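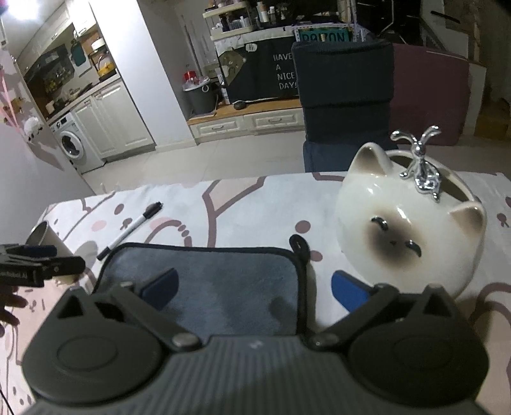
Words I learned in Braddale and not in school

12 December 2021

Search this blog ... Type and press Enter

I started to write this post in the summer and left it alone, and then last week a colleague asked me how long I studied English before I moved here. I gave her the usual answer (all of my school years, and then evening classes in Koderel for 3 years more) and she said, "So you didn't have to learn anything when you came!" I laughed, and then I went home and looked into my notebook, where I write down words. It is full. I am on the last pages of it and I have to buy another.

So I want to write about the words in this notebook and where they came from. Most of them are small words. In the evening classes we read articles about the economy and the climate, and I could explain to you what inflation is. I could not explain to a plumber what was wrong with my sink.

The sink

This was in my first month. The water in the kitchen sink went down very slowly and made a noise. I called the number that was on the paper from the landlord, and a man asked me, "Is it backing up or just draining slow?" I didn't know what backing up was. I knew it only from computers. I said, "I don't think it has a backup." There was a silence on the line, and then he said he would come by in the afternoon.

When he was here I asked him to tell me the names of all the things under the sink. He did it very patiently, lying on his back. The trap, the tailpiece, the shut-off. I wrote it down on the back of an envelope, and later I copied it, and this is page one of the notebook. I have never again needed the word tailpiece. But I like very much to know it.

He also said that the trap was "all gunked up." Gunk is one of my favorite words in English. In my language we would need a full sentence for it, and the sentence would be less clear.

Things for cleaning

After the sink I understood that I had a hole in my English that was as big as a house, and the hole was the house. I could not name the things I touched every day. Dustpan, squeegee, doorstop, oven mitt, lint. The little plastic thing at the end of the shoelace I left out, as I am told the people who were born here don't know it either.

The cloths were the most difficult. In my language there is one word for all of them, and you say what it is for if it is really necessary. In English I have found cloth, rag, towel, dishcloth, dishtowel, washcloth, wipe and napkin, and I made mistakes with every one. I once asked a waitress at the Henare for a rag, because I had spilled some coffee and I wanted to help. She looked a little hurt. A rag, I know now, is old and you use it for the floor or for the car. Then I said at work that I bought a nice tablecloth for wiping my screen. I had one of those soft gray cloths in mind, with the loop on the corner, and my colleague was thinking of something that covers a table for a family dinner. She thought that my screen must be enormous.

Microfiber I knew already, it is the same in my language. There are some gifts like this.

The word "just"

I have two full pages in the notebook for the word just. In the grammar book it had one small box: just means a very short time ago, see the present perfect. After this box I felt that I was finished with it.

Then I came here and heard "I'm just looking" and "just a second" and "it's just that ..." and "just put it anywhere" and "that's just great," and the last one was not great at all, it was said by a man whose bag had opened on the stairs of the bus. In all of these I could take the word out and the sentence would still be correct, but it would become rude or cold. "I want to ask something" is a bit like a police visit. "I just want to ask something" is a person with a hat in their hands.

For some months I put it everywhere to be safe. I just live on Mill Road. I just have a sister. My neighbor told me, very kindly, that it sounded as if I was sorry for my sister.

How are you

Everybody who moves to this country writes about "How are you," and I promised myself to leave it out. But I can't, so I will be short.

I knew before I came that it is a greeting and that nobody waits for a true answer. The book warned us. What the book did not tell us is the speed. At home, when we greet somebody, we stop walking. Here the other person says it while going past, and when I have prepared "Fine, thank you, and you?" I am saying the "and you" to their back. I practiced a shorter one. "Good, you?" is fast enough for a corridor. For the stairs, when one goes up and the other goes down, it is better only to say "Hey" and lift the chin. I tested it.

What still surprises me is that sometimes they really do want to know, and the words are the same. The woman in the pharmacy asks it with a different melody when I have been sick. I think this melody was the most difficult thing that I learned in Braddale, and I could not put it in the notebook, because I don't know how to write it. I made a line that goes down and then up, and next to it I wrote "true."

The bus driver

I take the Briltoseck bus to work, 20 minutes each way. In Koderel we don't speak with the driver, there is even a sign that forbids it. Here the people say thank you when they get off. All of them! Also the teenagers with the headphones. The first weeks I said nothing and got off quickly, and I had the feeling of having stolen something. Then I started to say "Thank you" too, but with my full school pronunciation, with the tongue between the teeth, and it took so long that the door was already closing.

The others say something more like "thanks" without the beginning or the end. I listened a lot. In the mornings I now say it correctly. In the evenings I am tired and the school version comes back.

One driver calls me "hon." I looked it up and had a small worry, and then I noticed that she calls everybody hon, also the man with the bag.

What I do with the notebook

Some readers asked me after the post about my exams how I study, so I will describe it, but please don't take it as a method. I am not a teacher.

I write a new word down on the same day, with the sentence where I heard it. Without the sentence it is dead, and I will read it in a month and have no idea why I wanted it. I don't write the translation. If the thing can be drawn, I draw it, and I draw badly, so the page for the kitchen looks like the work of a child. On Sundays – I think I can call it a habit by now – 

No, I have to be correct here. I wanted to write that I repeat everything once a week, but I don't. I do it when it rains and when I am waiting for the laundry. I read two or three pages with a pen in my hand, and when I find a word that I have used with a real person, I put a dot next to it. I like to see the dots. Squeegee has no dot. Gunk has 5.

In Koderel we had a list in the evening classes with the 2000 most important words. I still have it, and one evening I compared. Almost nothing from my notebook is on it. "Ministry" is there and "harvest" is there. I don't say the list was bad. With this list I could read the contract for my apartment, and I was proud that day. But under the list there was a floor missing, the one where people are standing in socks and looking for the lint roller.

Words I still don't have

I can't say the word "rural" and I have given up. I say "in the country."

I don't know what to say when somebody sneezes for the second time. The first time I say bless you, and with the second I am lost. Do I say it again? At home we have a different wish for every sneeze, health for the first and love for the next one, and then money I believe, so a person with a cold can be very rich by the evening.

I mix up "I'm good" and "I'm fine" when I am offered more food. I said "I'm good" at my neighbor's dinner when I wanted to say that the food is good and I am happy, and the potatoes went away to the other end of the table. I watched them go. Next time I will say "Yes, please," and hold my plate up.

And I don't have a good word for the feeling when you come back to your own language after a long week, on the telephone for example, and you look for a normal word and only the English one comes. It happened to me with my mother. I wanted to tell her about the plumber and I had to say "the trap" in English, because I never in my life needed to say it at home. My father did these things. She asked him, and he shouted the word from the other room, and now I have it in both.

I wrote that one on page one too, under the tailpiece.

In January there is a conversation group starting at the library, and I signed up for it. If somebody from Braddale reads this and is thinking about going, I will be the one who is too early. The new notebook will be a bigger one, with squares, for the drawings.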